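Section 6: Running the Laundry Demonstration on an Open Day

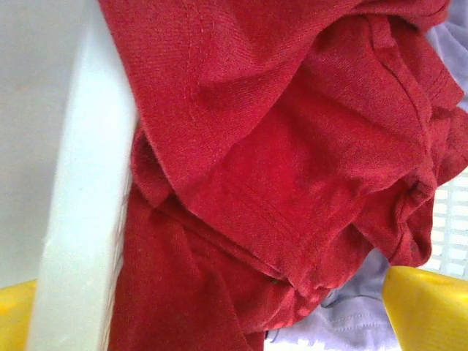
Fig. 6-1. Wrist camera view, red garment between the fingertips.

Welcome to the part of the guide that most hosts turn to first, usually the evening before the doors open. If you have already worked through the set-up in Section 3 and the arm has been through its homing routine, you can start right here. If you haven't, please go back and do that first, and come find us again when the status light on the Druno controller is steady. We'll wait!

This section was put together by Ludmila Ďurica and Bořivoj Havlíček after the Killel open day in February, and it was last revised on 4 Sep 2023. A good many of the notes come from things visitors asked us, so if a step seems fussy, there was probably a person standing at the rope who wanted to know about it.

6.1 Before visitors arrive

1. Put the arm in Park and switch the controller to Setup.

2. Walk the floor and place the rope stands along the tape line. Keep the opening on the side away from the cable tray.

3. Set up the visitor screen where people at the back can see it. At Killel we had it too low the first time and the front row blocked it completely, so do have somebody stand back there and tell you.

4. On the controller, open Views and choose Wrist. The picture from the wrist camera should come up on the visitor screen within a second or two. If it stays black, see 6.5.

5. Check the focus by looking at the cloth. In Fig. 6-1 the diagonal weave of the red cotton is easy to make out toward the top, and that is as sharp as we ask for. A little softness in the white plastic is fine and you needn't chase it.

6. Look for both yellow fingertips in the lower corners of the view. You will only ever see part of each one. If one of them is missing from the picture altogether, the camera bracket has slipped and needs to be reseated (Section 3.4).

Note: The wrist view is much closer than people expect. Plenty of visitors will see a screen full of red folds and not know what they're looking at, so it's kind to start by pointing out the fingertips and working inward from there.

CAUTION: Do not reach past the rope line to straighten the cloth while the controller is in Run. Press Pause, wait for the amber light, and then step in.

6.2 Choosing the garments

We get asked about this more than anything else. You may use whatever clean laundry you have on hand, but some pieces show better than others, and over the seasons we have settled on a few habits.

1. Pick a main garment in a strong color. Red against pale lavender, as in the figure, is a pairing we're very fond of, because even a child at the back can tell the one fabric from the other.

2. Bunch the main garment up. A neatly folded piece looks tidy on the table but gives you very little to talk about.

3. Choose something with visible seams and hems. The double row of stitching along a hem is a lovely thing to show on the big screen, and people who sew will always spot it before you do.

4. Empty every pocket, and take off brooches, pins and anything else that might scratch the fingertips.

Note: Older clothes are welcome. A bit of pilling or a small dark spot doesn't matter for the demonstration, and neither does a speck of lint. You will get remarks about them all the same, as everything looks enormous at this distance.

6.3 Giving the demonstration

Allow 11 minutes for each group, with questions, and keep groups to 25 people if you can. More than that and the ones on the ends begin to drift off toward the Ulletti table, where there are pastries.

1. Greet the group and tell them which button is Pause. We like to show it and press it once, so that everybody has heard the click.

2. Turn the controller to Run and set the speed dial to 2. The arm will go faster, and visitors will ask you to make it go faster, but at higher settings the screen is hard to follow.

3. Let the arm move in to its viewing position over the garments, then press Pause. Talk through the picture on the screen for as long as the group is interested.

4. Ask the group where they would take hold of the cloth. Give them time! You'll hear several answers, and they make a fine way into the subject of how hard it is to tell the top layer of a pile from the one tucked underneath it.

5. Press Run again and let the arm attempt the grasp. If it comes away with nothing, press Retry and carry on cheerfully. Groups tend to enjoy a second attempt every bit as much as a clean first one.

6. When you are done, press Park and wait for the steady light before you open the rope for the next group.

CAUTION: Where a garment hangs close to a rigid plastic edge, such as the white bar in Fig. 6-1, watch the arm on its way down and keep one hand near Pause. The fingertips are forgiving, but the Hedegaard wrist mount doesn't care for a hard knock from the side.

6.4 Between groups

Wipe the fingertips with the dry cloth from the kit. Don't use spray cleaner, which leaves them slippery for the next grasp. Bunch the garments up afresh, glance at the visitor screen, and have a drink of water yourself.

The cycle counter on the controller asks for a fingertip inspection at 1000 grasps. If it comes up in the middle of the day, finish with the group you have and do the inspection before the next one.

6.5 If something isn't right

Screen stays black: Reseat the camera cable at the wrist, then choose Views and Wrist again.

Picture is too bright: Lower Exposure one step at a time. White plastic will wash out a little before the cloth does, so judge by the folds in the fabric.

Arm stops with an amber light: Something has pressed Pause. Check the second button on the rope stand, which small visitors find very quickly.

Arm stops with a red light: Press the emergency stop, clear the group back from the rope, and turn to Section 8.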